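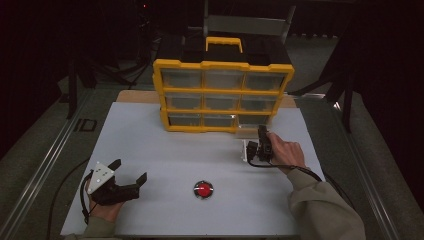
Is the Ereo build finished, then? Nearly! I've been putting it together in a shared workshop since March, mostly in the evenings, and I still change something every week. The job I keep coming back to is drawers – the yellow organiser has nine of them, three rows of three, all see-through – and the round red button sits right in front of it on the white top.

How long does a session last?
I stop at 40 minutes. I tried 60 once and my wrists complained for days (never again).

What are the finger pads?
Soft stuff, stuck on by hand. They go scruffy at the edges, so I keep spares in a tin.

Can I use any old drawers?
Pretty much, but small clear ones are fiddly. Start with something chunky!

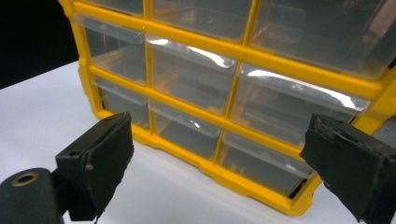 Ketilsson wrote in to say that a lip along the top of the drawer helps far more than grippier pads, and that 14 pulls in a row is a fair test before changing anything. I've pinched that idea for the next version.

Do you sell kits?
No, sorry – the parts list is free to copy though.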